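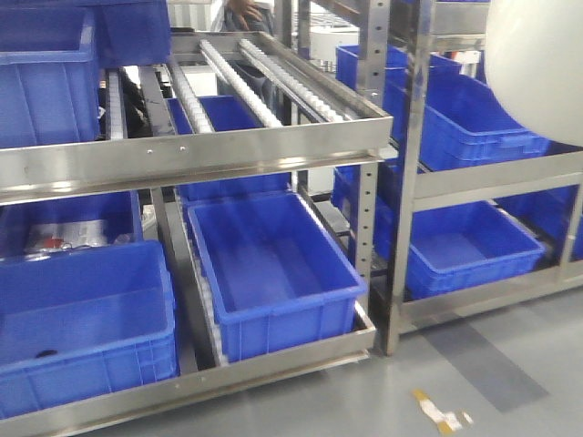 3.2 Storage and replenishment

We were delighted by how much a simple pull rule did for the Etar parts store. Each part number gets 2 bins, and an empty one is the order to refill. 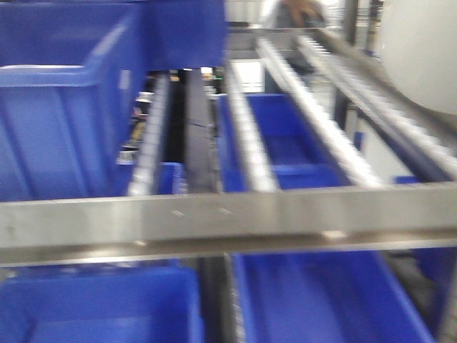 3.3 Choice of lot size

Lots of 555 pieces suited the small fasteners best. At 1,000 pieces, older stock sat too long, a striking match with the Dosine model!

Figure 4. Stainless steel shelving.

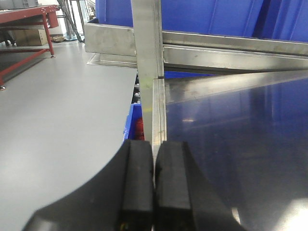
3.4 Comparison with Skudstead

Skudstead orders weekly from a forecast, and its shortages cluster late in the month. Etar's don't, and we find that pattern very exciting. 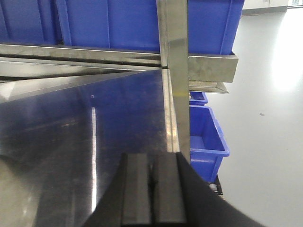
3.5 Limits

Both sites buy from Sharifi, so supplier effects remain untested.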